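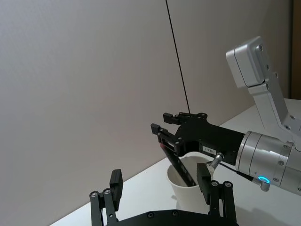 Black fingers open, silver arm to the right.

Home | Opinion | Work | Town | Letters | Archive

Give people back the whole lunch hour

5 min read

My first full-time job was in the billing office at Lindus, and at noon the office closed. The phones went to a recorded message, the lights over the front counter were turned off, and everyone left their desks until one. Customers knew this. If you wanted to argue over a bill, you came before noon or after one.

I worked there for 19 years. By the time I left, the office had not closed at noon for a long time. Lunch had become half an hour, taken in shifts, and then half an hour "where workload permits," and then a sandwich next to the keyboard. There was never a meeting at which someone announced that the lunch hour was over. It went a few minutes at a time, and most of us helped it along.

I think that was a mistake, and I think employers should put the hour back. I mean a full hour, at a fixed time, with the work stopped.
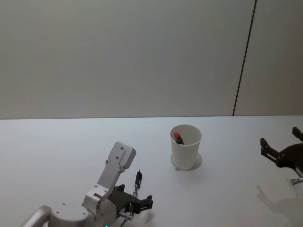

Marit Sjöberg
Opinion

The usual objection is that people don't want it. They would like to eat quickly and go home earlier. I have heard this from managers and from plenty of workers, and I believe the workers. If the choice is between an hour in a break room with one microwave and picking up a child on time, the child wins. I made the same choice when my daughter was small.

But look at what happened to the deal. At Lindus we were told that a shorter lunch meant leaving at 4:30. For the first year it did. Then the late calls started to run over, and there was a Monday report that had to be in by five, and within a few years we were going home at the old time with half the break. I don't believe anyone planned it. Time that isn't fenced off gets used, and an employer has more uses for it than you do.

The second objection is coverage. Customers expect an answer at 12:15. Hospitals, bus depots and fire stations can't shut for lunch, and I am not asking them to. They have always worked in shifts, and the good ones guard each person's break closely. My complaint is with the offices. There is very little in a billing department that will not keep until one. We had people waiting three weeks for a corrected statement, and we were eating at our desks so that someone else could be told within two rings that it would be three weeks.

Grurasthorpe, where I live now, used to have a lunch trade. The main street had a bakery with tables, a diner, and Xue, which did soup and dumplings and was full every working day from noon until 2. People from the county offices sat with people from the hardware store. You could get a permit question answered over a bowl of soup, and I once did. The bakery has gone. Xue is still there, but it opens at four, and most of what it sells leaves in a bag. The owner told me she would open for lunch again tomorrow if there were anyone to serve. The workers are still in town. The county building alone has 700 of them. They are upstairs with a salad in a plastic box.

Towns spend a good deal of money on trying to bring people downtown. We have had new benches, hanging baskets, and a sign with the name of the town on it. I have nothing against the benches. I sit on them. But there are 700 people already downtown at noon who have no time to come outside, and it would cost the county very little to let them.

Then there is the matter of what a short break does to the afternoon. I can only speak for what I saw in my own department. Most of the errors I had to fix were made after two o'clock. They were simple ones: a payment entered twice, an address from the line above. A person who has looked at the same screen since eight in the morning, with a fork in one hand for part of it, is going to misread a line. We ran training sessions on accuracy. They were held at lunch, with pizza.

I should say something about the apps, as several readers will bring them up if I don't. My niece's company uses one called Nurum, which watches the calendar and finds a gap for her break. Some days it gives her 20 past eleven and some days it gives her 2 o'clock. Last month her longest break was 38 minutes, and the app congratulated her. She never eats with the same person twice in a week, and on many days she eats alone, as everybody's gap lands somewhere different. The program does what it was bought to do. It treats the break as a leftover, to be fitted in after everything else has been placed.

A lunch hour works when it is the same hour for everyone. You don't have to ask for it or defend it. You don't have to be the one person who stands up and walks out past the others. The new hire gets the same hour as the department head, and may even sit next to her. I learned more of my job at the noon table than in any training, mostly from two older women who had seen every billing mistake there was and liked to describe them.

Here is what I would ask for. Any office with more than a handful of staff should set one hour and keep it. Put it on the door and in the phone message. No meetings should be booked across it, with or without food. If the hour has to be paid for with a later finish on some days, say so openly and let people vote on it. Some places will vote no, and that's fair enough. I would just like them to be asked, and I would like the early finish they are promised to be written down somewhere.

The county could go first. It could start in March, when it's warm enough to walk to the river and back, and try it until the fall.

Comments (4)

dkp_north
We had the closed hour at my credit union until I retired. In all that time I remember two complaints, both from the same man.

Tess R.
I'd vote no. I have a 40-minute drive and I would much sooner leave early. But I agree about getting it in writing. We lost ours exactly the way you describe.

Grurasthorpe Gary
Xue at lunch was the best thing in this town. The soup with the pickled greens. I'd take a long lunch for that even if I had to work till six.

hallway_m
What about part-timers? If I work ten to two I don't want an unpaid hour in the middle. Would like to see that covered in a follow-up.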